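Table Linen Service: Changes for Member Venues from April 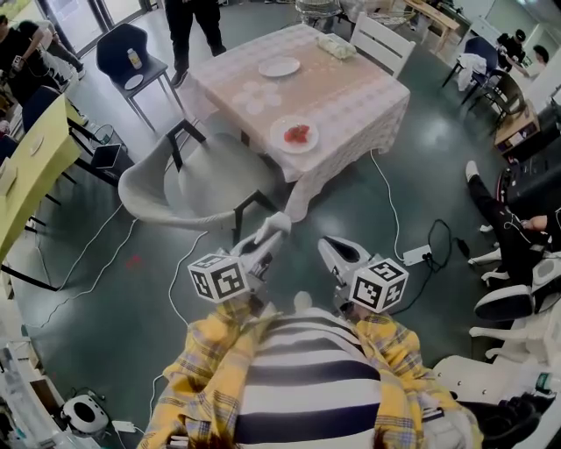 The Arboleda Community Halls Association will introduce a revised table linen service for all member venues in April. The service was last reviewed when the Association had 17 member halls, and the schedule of sizes and charges drawn up then no longer reflects the furniture in use. Square tables have presented the greatest difficulty, as the previous stock was cut chiefly for long trestles and was often folded under to fit. A square table dressed with a cloth that hangs down on all sides, such as the pale pink one with the faint white check, is the standard the Association now wishes to see at catered functions. Plain white cloths will remain available for formal dinners and memorial gatherings.

The Association currently has 28 member halls. Over the past financial year these venues placed 1,092 separate linen orders, of which almost 180 were amended after dispatch owing to an incorrect size. Amendments of this kind delay the laundry run and add to the freight cost borne by every member. Hall managers are therefore asked to measure each style of table held on site and to record the length, width and height in centimetres on the new venue form.

Laundering will continue to be carried out under contract by Clullavix at its Uson Street premises. Soiled linen should be shaken out, bagged and left at the agreed collection point by 9 am on the morning of pick-up. Cloths marked with candle wax, red wine or beetroot should be bagged separately and labelled. Members are reminded not to apply bleach or household stain remover to coloured or patterned cloths before collection. Damage arising from such treatment will be charged at replacement value.

Orders will be placed through the Gristisex booking portal, which replaces the emailed order sheet. Each hall will receive one login for its manager and a second for a nominated deputy. Emailed orders will be honoured until the end of April, after which they will be returned to the sender.

Enquiries concerning sizes, colours or the schedule of charges should be directed to Wilmer Marulanda, Member Services, at the Association's office. Fabric samples may be viewed there by appointment between 10 am and 3 pm. Completed venue forms should be returned before a hall's first order under the new arrangements.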